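Search the community Search Reset
September
3 min read

Does retargeting wrist-view demos really hold up when the room changes, or is it just a lab result?

Posted by Tendance

Hi all, long-time reader and I think this is only my second post. I'm trying to copy a method I read about, where you collect demonstrations with hand-held grippers and train a policy from the wrist view alone, no robot in the loop until the very end. The claim that hooked me is that spreading your demos across lots of rooms helps more than piling up repeats in one room. I believe it in principle! But my own numbers are muddy and I can't tell whether I'm doing something dumb.

What I have: 2280 demos of a small pick-and-place with cups. In my first try I recorded nearly all of them at one bench. The policy looked great at that bench and then fell apart in the kitchen down the hall – it would hover next to the cup and close on air. So I threw most of that set out and started going to messier places, basements and back rooms and so on, doing two-person sessions where each of us holds a gripper.
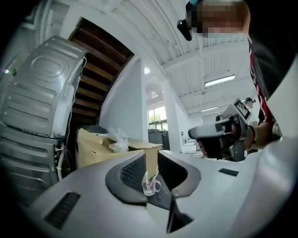
My training setup is pretty plain. It's a diffusion policy with a pretrained image encoder, short action chunks, relative poses only, and I hold out whole rooms for validation instead of random episodes. What I keep wondering about is how much of the view is eating the encoder's attention. The thing I care about, that little clear cup with the loop handle and the pink item in it, is tiny next to everything else going on: stacked appliances on one side, open cardboard boxes, stairs, long ceiling lights, a window. And then my partner's gripper comes in from the right with its black and white marker on top, and I'd bet money the network loves that marker. It's the crispest thing in there. If I mask the marker my validation loss goes UP a little, which worries me more than it comforts me.

So, two things. Should I crop to the middle, where the gripper's opening and the cup are, and lose the surroundings? And is a clear cup a bad choice of object for this? I could swap in something solid colored but then I feel like I'm cheating on the result. Sorry for the wall of text, I've been staring at loss curves since lunch.

Meifang Hou

Not a wall of text, I've posted way worse. I went through pretty much this exact thing last year, so let me give you what I remember.

Don't hard crop. I tried it and my policy got better at the last few inches and much worse at getting there. What worked for me was random crops during training, and pretty aggressive color jitter on top, with the full view at test time. The surroundings are useful for the approach, you just don't want the network to memorize them. Your held-out rooms are the right test for that, keep doing it.

On the marker: your loss going up when you mask it doesn't tell you much by itself. Validation loss and success rate barely agreed for me. I had a checkpoint with ugly loss that beat the pretty one on the arm, over and over. Mask it in half your episodes at random and run both policies for real in a room neither has seen. If the robot you deploy on won't have a partner with a marker standing there, the network shouldn't be leaning on it anyway.

And keep the clear cup! Clear stuff is hard, sure, but mix in some solid ones so it learns the motion from the easy cases. I'd say up to 2000 of your demos could be any old cup and you'd still be fine, as long as the rest are clear and spread over different rooms. One more thing – check the time sync between your two grippers before you touch the model again. Mine was off by a couple of video samples and I blamed the encoder for weeks.

Skondthorpe

clear cups are the worst. I switched to a mug and everything worked

Fleron

I'd push back a tiny bit on the crops. If they're too tight the jaws fall outside the picture in some samples, and with relative poses the jaws are kind of your anchor. I pin the lower middle so it's always in there and only vary the rest. Made a bigger difference for me than jitter did.

Also, when you say the first policy closed on air, was it always off to the same side? If so I'd look at the lens calibration first. Wide lenses bend things a lot near the edges and a reused calibration file from another unit will give you that same miss every time. Redoing mine took an evening and I got to keep all my old demos.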